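Funmilayo Oyelaran
Wednesday, May 20, 2020

1/ OK, dinner thread, because I've cooked at home every night for weeks and I have opinions now. Mostly about drumsticks. Cheapest thing at the store and I will not hear a word against them!
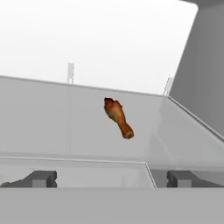

2/ Salt them the night before. Just salt, on a plate, in the fridge, no cover. I used to skip this and wonder why my skin came out like a wet sock.

3/ My rub is 5 things: paprika, garlic powder, thyme, black pepper, and a little brown sugar (go easy, it burns). My aunt in Ikutbridge adds curry powder and she's probably right, but I ran out in week one and haven't seen any since.

4/ Hot oven, 425, on a rack if you have one. I don't, so I use the cooling rack from my cookie-baking phase. RIP that phase, it lasted 12 days.

5/ Flip once. Leave them alone otherwise. I know you want to open the door. I also want to open the door.

6/ People say pull chicken at 165 but drumsticks are so much better closer to 185. All the chewy bits around the bone go soft and you can eat them like a normal person instead of gnawing.

7/ Sides: rice, always. Cabbage if I'm being good. Last night it was plantain and a spoonful of pepper sauce straight from the jar, and I regret nothing.

8/ Save the bones!! Freezer bag, keep adding to it, and when it's full you simmer the lot with an onion and whatever sad carrot is living in your drawer.

9/ Somebody asked about air fryers. Don't have one, no counter space, please stop tempting me. If you've got one, tell me your times and I'll add them here.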